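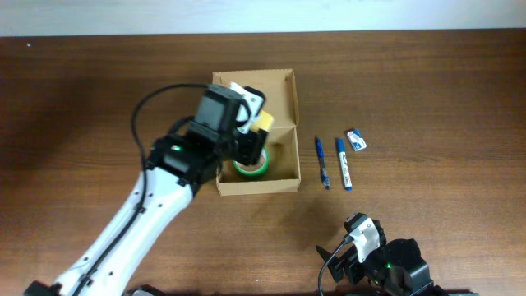
Getting two arms to share one box without bumping

Last updated 24/11/2025

Okay, so you've got both arms moving and your planner treats each one like it lives alone. Mine did too, and I lost most of June to it! My test job is packing stationery into a small cardboard box: tape, a yellow block, a pen, a marker, an eraser. I run it in Gaver, our little planning tool, but the steps carry over to pretty much anything.

Step 1. Put both arms in one world frame. Calibrate each base to the table, then touch the same point with both grippers and compare. If they disagree by more than 2 mm, do it over.

Step 2. Add the box as two shapes, tray and lid. I used one big shape at first and the planner refused to go anywhere near the tape (fair enough, it thought the tray was solid). An open lid still takes up room behind the tray, so keep it in.

Step 3. Make a lock for the space over the box. Whichever arm asks first gets it, and the other one parks low and off to the side:

lock_zone: box
hold_timeout_ms: 600
retry_ms: 200

Step 4. Grow the collision shape once something is gripped. A block sticks out past the fingers, and a planner that only knows about the fingers will happily drag it through the lid. Attach the object on grasp, drop it on release.

Step 5. Pad the wrist cables. Steinar Ravn talked me into this one and I grumbled, but a fat capsule around each wrist is plenty.

Run it at 66 percent speed first and watch the log for "zone denied". A few of those are fine. If you see them nonstop, your park pose is probably still inside the zone, so move it back and try again.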